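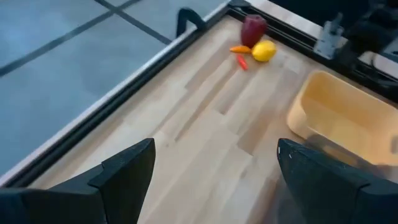
Bogdan Surdu asked at the end of last session whether a whole hour on pretend vegetables wasn't stretching it a bit, and whether we couldn't do number rhymes instead. We'll get to number rhymes, Bogdan, I promise! But I want the hour first, and these notes are partly my answer to you.

## Session 4: Play food, sorting and talk

Have the Grallow reader with you if you can. The bit on heuristic play starts on page 158, and the bit I grumble about later is on page 179.

### Starting small

Most of the settings I visit have a play kitchen, and most of those kitchens have far too much in them. You open the cupboard door and out falls a landslide of fried eggs and half pizzas and one lonely plastic prawn. Children tip it all out (of course they do, I'd tip it out too) and then wander off, and an adult spends ten minutes on the floor putting it back.

So for the activity today we use four things: a pepper, a lemon, a carrot and a chilli. One tub, pale yellow, shallow enough for a two-year-old to see into and reach into. A plain table. I've run it with the under-threes at Benaline and with a reception class, and I used the same four pieces both times.

Why these four? Look at how they overlap:

- The pepper and the chilli are both red, but they aren't the same red, and one is fat and one is skinny.
- The carrot and the chilli are both long and thin, but one's orange.
- The lemon is yellow, and so is the tub. I like that a lot, and I'll come back to it.
- The pepper and the lemon are both chunky things that fill a small hand.

You can sort them by colour, or by shape, or by "things that make your mouth go funny", and you get a different answer each time. With a set of matching plastic bears you only ever get the one answer, and once a child has found it the game is over.

### How I run it

1. Put the food at the far side of the table in a loose bunch. Tub to one side, near your hand. Don't line things up, a tidy row tells children the job's been done.
2. Sit down. Say nothing for a bit. I count to fifteen in my head and it feels like a fortnight.
3. Wait for the child to pick something up, then name what they've got. "You've got the carrot." Leave it there.
4. Let it go in the tub, or out of the tub, or on your head.
5. When there's a lull, ask for one. "Could I have something red?" is my favourite because there are two right answers and children spot that very quickly.
6. Tidy away together, one piece at a time, with the words. "In goes the lemon."

Step 6 is part of the activity, so please don't skip it when you're running late for snack. Some of the best talk I've ever written down came out of tidying. *In, on, under, next to, behind, last one, all gone*: you'd struggle to squeeze that many useful words into a story, and they come up here without anyone trying.

### The yellow problem

Put the lemon in the yellow tub and see what the child makes of it. Some children like the match and pat the lemon and the side of the tub in turn. Some want it out again. One little boy at Benaline told me the lemon had "gone home", and after that everything needed a home, so we had to go round the room finding an orange thing for the carrot (it ended up on somebody's wellies).

Older ones will sometimes argue about it. Is the tub "lemon colour"? Is it as yellow as the lemon? Pale and bright are lovely words to have ready. I wouldn't teach them. I'd just use them, and then use them again.

### Words to have up your sleeve

| Thing | Naming | Describing | Doing |
|---|---|---|---|
| Pepper | pepper, stalk | dark, red, round, big | roll, chop, stuff |
| Lemon | lemon, peel | bright, yellow, sour | squeeze, slice |
| Carrot | carrot, tip | orange, pointy, crunchy | peel, grate, munch |
| Chilli | chilli | thin, red, hot, little | sprinkle, chop |

Please add the home languages of your group in the margin. Aiguo Su very kindly did this for her key children, and she pointed out something I'd missed for years: in plenty of kitchens the chilli is the ordinary one and the lemon is the treat. I'd been doing a big "ooh, careful, hot!" face every time the chilli came out, and at least two of the children must have wondered what on earth was wrong with me.

### My grumble, page 179

The reader says that play food should "always be replaced by real food where practicable". I don't agree, or not with the *always*. Real food is wonderful and we've a whole session on it in February. But a real lemon gets licked, then it's sticky, then it's in the bin, and tomorrow there's a different lemon. Toy ones are there again in the morning. A child who couldn't find the word yesterday gets another go with the very same thing, and I think that counts for a lot. Do both! Put the real one next to the toy one one day and ask what's different. Stand well back.

### Practical odds and ends

- **Size.** A small chilli can be properly small. Run every piece through your choke tester before it goes near the under-threes, and if it fails, swap it for a banana or something else long.
- **Table.** Plain wood is best. We tried a flowery wipe-clean cloth and the food just vanished into the pattern.
- **Washing.** Warm soapy water, and dry it before it goes back in the tub. Wooden food wants a damp cloth only.
- **Buying.** The Trollura catalogue has a big set at item 676, but you don't need a big set. Charity shops, one piece at a time, is how I got most of mine.
- **Storing.** The course box lives in room 379, second shelf. Cui sets are in the blue bags and ours are loose. Please sign them out, I spent half of last term hunting for a pepper.

### For next time

Try it once with one child, ten minutes at most. Write down what they said, word for word, including the bits that make no sense. Underneath, write down what *you* said. Then cross out every question of yours that you already knew the answer to ("What colour is this?" being the usual one) and have a look at what's left. I did mine on the bus and went a bit pink.

Bring the page with you, crossings-out and all. Bogdan, you're welcome to sing yours.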